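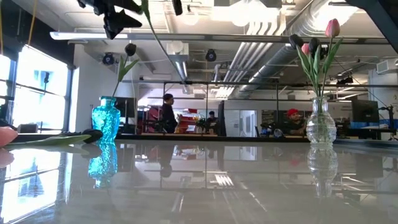 2025-06-27

Media law workshop, notes for me and for who takes over the timeline.

Today we worked only on the Sultitz recordings. Reminder of the case: Dromstead says the newspaper Plestesora published things that came from a private mailbox of its former director. Plestesora says the source was a printed folder. The hearing is in October and our clinic must give the timeline before that.

The export has 137 messages. Ladi received it as one long file and the order was wrong, because the mail program sorted by subject. I sorted again by sent time. Ten messages have no time zone. I did not guess, I put them on a separate sheet with a yellow mark. Please do not move them back before Edin has looked.

Comparison with the articles: I read the first two articles against the messages, line by line. In the first one, three sentences are nearly the same as in a message to Ertürk, also with the same spelling mistake ("recieved"). In the second I found nothing that I would show to a judge. Nikola thinks the paragraph on the bonus is close enough. I don't agree, the same figure was in the annual report, page 200. We left it as "open".

Login records – still a problem. The list shows a login from an unknown device, but the provider keeps the device name only for a short period and the field is blank. Rosalind asked me to write "unauthorized access" in the heading. I wrote "login, device not identified" and she accepted this after lunch. The word hacking should not be in our papers at all, only in quotes from the pleadings.

Aminu called the clerk. Witness statements may be filed with numbered paragraphs only, max 10 attachments each. So the statement of the assistant must be made shorter, it has now fourteen.

To do:
– Edin: the time zone sheet
– ask Ladi if the original file still exists, and who opened it
– third article, I have not started
– check if "folder" and "binder" in the defense are the same thing, the translation is changing between them

Backup is on the shared drive, version 4. Version 3 has the wrong order, don't use.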